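Wie ich wieder angefangen habe, Briefe zu schreiben

4. August 2018, von Kristaps Lapiņa

Im Juni habe ich einen Brief bekommen. Keine Rechnung und keine Werbung, einen Brief mit Briefmarke und mit meinem Namen in blauer Tinte. Er war von Solange Grewal, mit der ich früher in Turcotte im selben Haus gewohnt habe. Wir hatten uns sechs Jahre nicht gesehen und in dieser Zeit nur zum Geburtstag kurze Nachrichten geschickt, meistens mit einem Kuchensymbol.

Der Brief war vier Seiten lang. Ich habe ihn in der Küche im Stehen gelesen und danach noch einmal im Sitzen. Solange schrieb von ihrer Mutter, von einem Garten, in dem nur die Bohnen wachsen wollen, und von der neuen Arbeit in Himen, die ihr besser gefällt als die alte. Alles das hätte sie mir auch am Telefon sagen können, aber am Telefon hätte ich nach den Bohnen sicher nicht gefragt.

Ich wollte sofort antworten und habe gemerkt, dass ich es nicht mehr kann. Nach einer halben Seite tat mir die Hand weh. Meine Schrift sah aus wie von einem Kind, das im Bus sitzt. Dazu kommt, dass ich auf Deutsch schreibe, weil es unsere gemeinsame Sprache ist, und beim Computer unterstreicht mir das Programm die falschen Wörter. Auf dem Papier unterstreicht niemand. Ich habe das Wörterbuch aus dem Regal geholt, das ich für meinen ersten Kurs gekauft hatte, und es lag den ganzen Abend offen neben mir. Für das Wort «Sehnsucht» habe ich lange gebraucht, und am Ende habe ich es wieder gestrichen, es war mir zu groß.

Der erste Brief hat mich drei Abende gekostet. Ich habe ihn zuerst vorgeschrieben, dann abgeschrieben und beim Abschreiben wieder neue Fehler gemacht. Heute schreibe ich nicht mehr vor. Wenn ein Satz schief wird, lasse ich ihn stehen oder setze in Klammern dahinter, was ich gemeint habe. Meine Nachbarin Sumaiya Barua, die Deutsch unterrichtet, hat einen meiner Briefe gelesen (mit Erlaubnis) und gesagt, die Artikel seien zum größten Teil richtig. Darüber habe ich mich mehr gefreut, als ich zugeben wollte.

Auch mit dem Werkzeug habe ich viel probiert. Der Füller, den ich zur Abschlussprüfung bekommen hatte, war ganz eingetrocknet. Ich habe ihn über Nacht in lauwarmes Wasser gelegt, und er schreibt wieder, aber er kratzt bei jedem «s». Kugelschreiber gehen leichter, nur muss ich bei ihnen fester drücken. Am liebsten nehme ich jetzt einen dünnen Filzstift und glattes Papier mit 92 Gramm, das ich in dem kleinen Laden in Olen gefunden habe. Die Umschläge beschrifte ich mit etwas Dickerem, damit der Briefträger sich nicht ärgert.
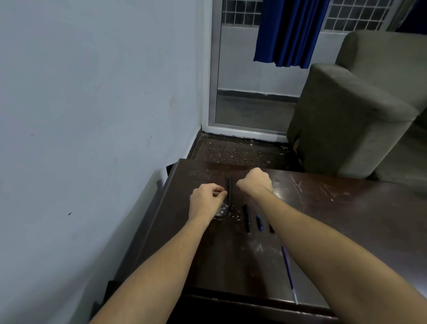 Am Schreibtisch, mit einem schwarzen Stift und weiterem Schreibzeug.

Inzwischen schreibe ich an zwei Personen regelmäßig. Die zweite ist Colton MacPherson, mein früherer Kollege, der nach Drurov gezogen ist. Seine Briefe sind kurz und sehr sachlich, mit Absätzen wie in einem Protokoll. Zuerst kommt das Wetter, dann die Gesundheit, dann die Eisenbahn. Bis nach Drurov sind es 268 Kilometer, und die Post braucht dafür manchmal länger als ich mit dem Fahrrad brauchen würde. Einmal haben sich unsere Briefe gekreuzt, und jeder hat eine Frage beantwortet, die der andere noch gar nicht gestellt hatte. Es ging um den Urlaub, das war also kein Wunder.

Das Warten ist für mich der ungewohnte Teil. Ich bin es gewöhnt, dass eine Nachricht in wenigen Minuten beantwortet wird, und wenn nicht, denke ich gleich, ich hätte etwas Falsches gesagt. Bei einem Brief hat dieser Gedanke keinen Platz. Er ist unterwegs, und ich kann in der Zwischenzeit die Fenster putzen.

Eine Sache habe ich noch nicht gelöst. Ich vergesse, was ich geschrieben habe. Solange fragte neulich: «Und, hast du es ihm gesagt?» Ich weiß bis heute nicht, was ich wem sagen wollte. Vielleicht sollte ich die Briefe vor dem Abschicken kopieren, aber das kommt mir ein wenig wie im Büro vor. Wenn jemand von euch Briefe schreibt und dafür eine gute Methode hat, bitte schreibt mir. Eine E-Mail ist auch in Ordnung.

Kontakt | © 2018 Kristaps Lapiņa | Nach oben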